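# Storing bowls in a shared kitchen

Project report, 8 Jul 2023

The shared kitchen at Breven has one wall cupboard for crockery, and bowls get chipped there more than anything else. Our project looked at whether a different way of stacking would help.

## What we did

We used mixed bowls from the cupboard, large and small, and left out the plates. Each bowl was checked for chips along the rim before we started. We then tried two arrangements:

- **Nested** - small bowls inside large ones, in one pile
- **Side by side** - large bowls at the back, small ones next to them, nothing inside anything else

Bowls were taken out and put back 100 times for each arrangement, 200 in all. We wrote down every time one rim knocked against another. The sheets are in the Plitosen folder.

## Results

Nesting took up less shelf but gave far more knocks, mostly when a small bowl was lifted out at an angle. Side by side was quieter and slower to fill. It also needed a second shelf, and the mugs had to move.

Patterned bowls were harder to check than plain ones - small chips on the outside got lost in the decoration, so we only trusted what we found on the rim and the white inside.

A large bowl and a smaller bowl or cup, set next to each other on the table:

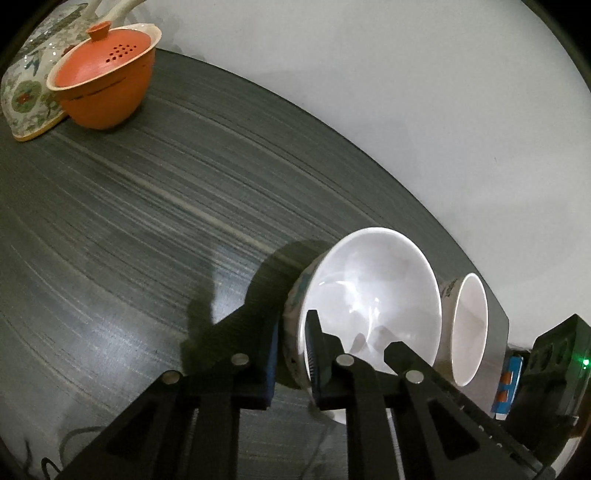
Roman asked whether a sheet of kitchen paper between nested bowls would have cut the knocks without using up the second shelf, and said it should be tried before the mugs are moved for good.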